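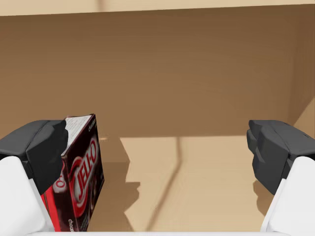

Open afternoon at Bovulel, Grindorcombe

I'd had my name down for this since the summer, and in October a place finally came up. Bovulel do robot handling work out at Grindorcombe, on the business park past the garden centre, and once a year they let people like me in to ask daft questions. I help write the work instructions at a packing firm, so I went along mostly to hear about their rules. I know, I know. My other half went to the garden centre.

The bus is the number 10 and it drops you at the wrong end of the estate, so allow extra time if you're on foot. Sign-in was in the Sjöberg building, with badges, a fire talk and very good shortbread, and then we were split into two groups. Mine did simulation first, which suited me fine - it was raining and the real cells are across the yard.

The simulation room

I expected something like a video game with the sound off, and it does look a bit like that! Big screens, groceries everywhere. They had a gripper working down inside a cardboard box with a carton of Jell-O chocolate pudding, and a pair of humanoid arms at a pale wooden shelf with tins on it. One of our group asked why they bothered with proper grocery labels, and we were told that the labels help everyone talk about the same item in the same way. "The pudding" is quicker to say than an item code, I suppose.

What I'd come for was the rule book. They call it the Dredholm guide, it's their own in-house thing, and it's pinned up by the door in a plastic wallet with tea on it. Nothing in it is very clever, which cheered me up no end, as ours isn't either. I scribbled down as much as I could:

Write the pass rule before the run starts, and don't touch it afterwards.
One finger touching an item is contact. It doesn't go down as a grasp.
Keep every run that fails, with its settings, in the same folder as the good ones.
A result from simulation is always labelled as simulation, on every slide and every chart.
Changes to friction or lighting get a line in the log and a second person's initials.

The contact one got the longest chat. With the pudding box you've got one pad up against the carton and a big gap before the other, and if you were feeling generous you might tick that as held. They've had arguments over it, apparently, and the guide now wants both pads on the item before anybody writes "grasp". I've sat in so many meetings at work about what "packed" means that I nearly applauded.

Shelf work with two arms

After a tea break we moved over to the shelf.
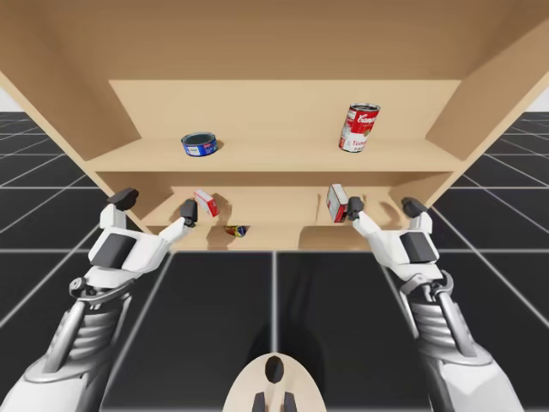 Simulated shelf task: a small box in each hand, lower compartment, tins on the board above.

Two arms means two lots of rules, and they've added a page for it. Each hand gets its own line in the record, so if the left one does fine and the right one drops its box, you can't write the pair up as a success. Anything already on the shelf has to be listed before the start too. I liked that. There's a squat blue tin and a Campbell's soup can on the upper board, and the soup can is leaning a bit, and under the guide you'd write "leaning" at the start so that the arms don't get blamed for it later. We could do with that at our place for pallets.

They also have a limit I hadn't come across: after 150 runs on one layout you have to change the layout or stop. Otherwise people end up tuning for that one shelf, we were told, and then wonder why the real one is a mess. The log on the wall was up to entry 323, all in different handwriting.

Across the yard

We only got 2 looks at the real cells, both from behind the yellow line, and photos weren't allowed over there. The rules are stricter, as you'd hope. A job has to go through simulation before it gets near a real arm, the person on the stop button does nothing else (no phone, no clipboard, no chatting to visitors), and the gate stays shut even if you've only dropped a pen. Somebody in our group tested the patience of the staff by asking about the pen three times.

I did ask if I could take a copy of the Dredholm guide home and the answer was a polite no, though they're thinking about putting a short version out next year - fingers crossed.

If you fancy going, wear flat shoes and eat before you set off, as there's only the shortbread. The car park fills up by two o'clock. The bus back goes from the other side of the road, by the postbox, and I missed the first one.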